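Section 4: Setting up the ballot and the live scoreboard

By now you should have Loltix installed and the list of film and TV nominees loaded (if not, go back to section 3, I'll wait). This is my favorite part of the whole guide! We're going to build the ballot, hand out the voting codes and get the scoreboard up on the big screen before the first envelope gets opened.

I wrote these steps after running the Lolby Film and TV Awards in the hall at Ševčík, with Ľubica Kollár reading the winners and me sweating at the laptop. Last updated 09/10/2019 for the new ballot screen.

Building the ballot

1. Open Loltix and choose New Ballot. Give it the name your guests will see on their phones, so "Lolby Awards Night" and definitely nothing like "test2 final" (yes, I did).

2. Click Import Nominees and pick the list you made in section 3. Each category gets its own page.

3. Drag the categories into the order they'll be presented. I put the supporting roles first and best drama last, but follow your host's running order if you've got one.

4. Set the points. Every category starts out at 7 points. Bump up the big ones if you like a dramatic finish.

5. Press Save, then Preview, and read every single title out loud. Spelling mistakes in a director's name look enormous on a projector.

Note: A ballot holds up to 83 nominees. If you go over, Loltix saves the extra names in a side list called Overflow, and they won't show up for voters until you move them. 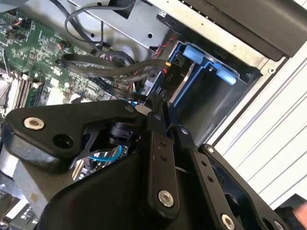 Can guests change their picks after they've sent them in?
They can go back and change anything until you press Lock Ballot. After that their picks are fixed, and the only way to open them again is from the host account.

Handing out voting codes

1. Go to Guests and choose Make Codes. Type in how many you want. We printed 392 for Lolby and I cut them all up with kitchen scissors, which I can't recommend.

2. Choose Short Codes if most people will be typing on a phone. The long ones are meant for postal ballots.

3. Print one page first and try a code yourself. Then print the rest.

4. Put a slip on each seat, or hand them out at the door with the program.

Caution: Don't press Make Codes a second time once the slips are out. It cancels the first batch! Use Add More Codes, just underneath it.
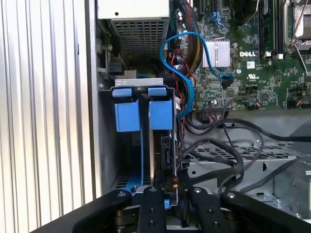 Open Dell desktop tower, with the ribbed side panel at left.

Connecting the scoreboard

The scoreboard runs in Carinon, a separate program that only does the display side. It's on the same download page and it wants its own window on the computer that's plugged into the projector.

1. Start Carinon and choose Awards Display.

2. In Loltix, open Share and copy the display key. Paste it into the box in Carinon.

3. Wait for the green dot. If it stays gray, check that both programs are on the same network.

4. Pick a theme. Gold on Black is the one everyone asks for, though Radomír Šimko swears by Red Carpet and uses it for everything.

5. Set the reveal delay to 3000 milliseconds. It gives the applause time to start before the points jump.

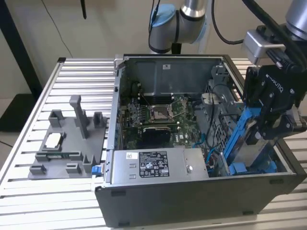 The display key trips up more hosts than anything else in this section, so take it slowly. It's a mix of letters and dashes, it changes with every new ballot, and it only ever comes from the Share screen. If Carinon tells you "Key not found," you've most likely picked up a space at the end when you copied it. Delete the space and paste again.

Calling the winners

1. Press Lock Ballot as the host walks on.

2. When a winner is read out, click the name once and then click Confirm.

3. For a tie, hold Shift and click both names before you confirm. Both sets of voters get full points.

4. Clicked the wrong actress? Press Undo Last before the reveal delay runs out and the room won't see a thing.
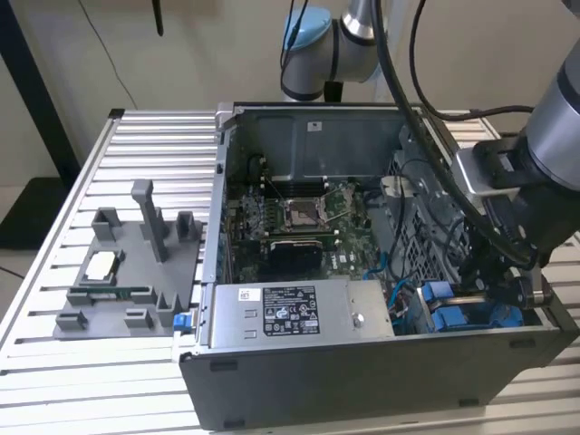

Black tower on its side, with a pair of blue drive caddies.

When the last category is in, choose Show Final Table and leave it up while people find their coats. You can save the results from File, Export Results, and section 5 covers printing certificates for the top scorers.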